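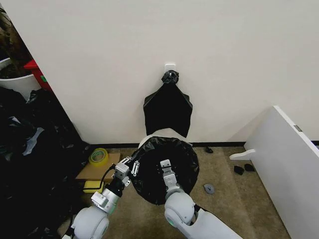
Bin liner task, both arms on the rim, far side still to be pulled over.

Thread: Housekeeping rules for the work area during two-arm runs

lullgate_ops
Posted in April
I am rewriting our cell rules for household tasks and would like comments before they go to Charmaine Pillay for approval. The bin liner run at the top is the sort of work they have to cover. Draft as it stands:
Floor clear within the reach of both arms before power is enabled.
Spare liners kept on one side only, outside the swept area.
No person inside the marked line while either arm is live.
Grippers inspected after every 60 cycles, with particular attention to fingertip edges and cable slack.
The first one is causing arguments here. As worded, most of our domestic set-ups would fail it.

t_ellis_bench
It should cause arguments. Look at the carpet to the right of the bin: small loose parts, and a panel leaning on the wall next to them. On the other side there is a sponge and a box with a roll of tape on it. I would not sign that off under your own first line.

SangH
Depends what the line is for. If it protects people, a sponge on the carpet is neither here nor there. If it protects the run, then the question is whether an item can get under the bin or into a finger. Those are two rules and they should have two numbers.

t_ellis_bench
A leaning panel is a people matter. An arm catches it, it slides, and somebody steps over the line to grab it. We had that at Florndale with a cupboard door. No injury, but the report ran to 17 pages.

SangH
Agreed on the panel. Anything that can fall gets fixed or removed. I still object to "floor clear". These machines are meant to work in ordinary rooms and ordinary rooms have things on the floor. Strip the room and you have tested something else.

lullgate_ops
Proposed split, then:
1a. Nothing unsecured that can tip, roll or slide into the swept area.
1b. Loose items under the set size may stay if they are listed on the run sheet before the start.

prundix_user
1b will not survive a busy afternoon. Our log has 3360 runs in it and the free-text field is blank for most of them. Use a photo of the floor at start and end instead. It takes a few seconds and you can compare the two.

t_ellis_bench
Photo, yes, but someone has to look at it. Put a name against it.

gripline
Different point. The cable on the left gripper stands out in a loop before it comes back to the wrist. With thin plastic film on the rim and a heap of bags on that same side, I would want it clipped close along the wrist, leaving only the slack needed for full rotation. "Attention to cable slack" every 60 cycles is too vague. Give a maximum loop height and check it before each session.

lullgate_ops
Fair. What figure do you use?

gripline
Depends on the wrist. Turn it to both limits with the power off, see what slack is needed, add a small margin and write that down for that arm. A single figure for all arms is no good.

SangH
Also, the spare liners rule. There is one on a wall hook behind the bin as well as the pile at the left, so you would be in breach of "one side only". I do not think the hook is a hazard in itself. Reword it as "at fixed, marked points" and draw them on the floor plan.

t_ellis_bench
The hook is directly behind the bin. An arm reaching for the far rim goes towards it. Move it along the wall.

SangH
Or add it to the collision model, which has to know about the wall in any case.

t_ellis_bench
A hanging bag changes shape each time it is touched. I would not trust a model of it. We will not agree on this one.

lullgate_ops
I will put both options to Charmaine and mark the hook as open. Changes so far: rule 1 split, start and end photo with a named checker, loop height set per arm, storage points marked on the plan. The 60-cycle check stays for fingertips only.

prundix_user
Add the green light. State what the indicator on the forearm means in the rules themselves, per model. Ours and the ones at Florndale do not use the same colours, and visitors assume green means safe to approach.

lullgate_ops
Added as rule 5. Revised text goes up once she has been through it.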